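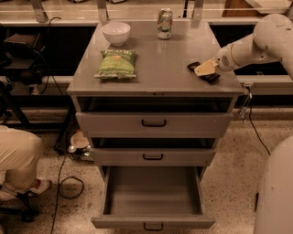 Ticket: Badge printer cuts off long names
Opened by: Brittany Zacharias, Etel front office
Status: Waiting on Viver support

August 8, 2024
Hi all, and thank you for picking this up so quickly! We print visitor badges from the Ebrahimi sign-in page, and ever since we moved to the new label rolls the last 4 letters of any long surname drop off the right side. Short names are fine. My own surname comes out as "Zachar", which my coworkers are enjoying very much.

What I've tried so far: turned the printer off and on, reseated the roll (twice, the guide was a little loose the first time), and ran the test page, which prints perfectly edge to edge. I also set the scaling back to 100 percent – it had been at 125, and I have no idea who changed it or when. The names still get clipped.

Reply from support: Could you check the label size saved in the badge template, please?

Update: You were on to something! The template still has the size we used in April. I changed it and saved, but it goes back to the old one when I sign in again. Do I need admin rights for that? We have 2,000 labels on the shelf, so I'd love to keep using these.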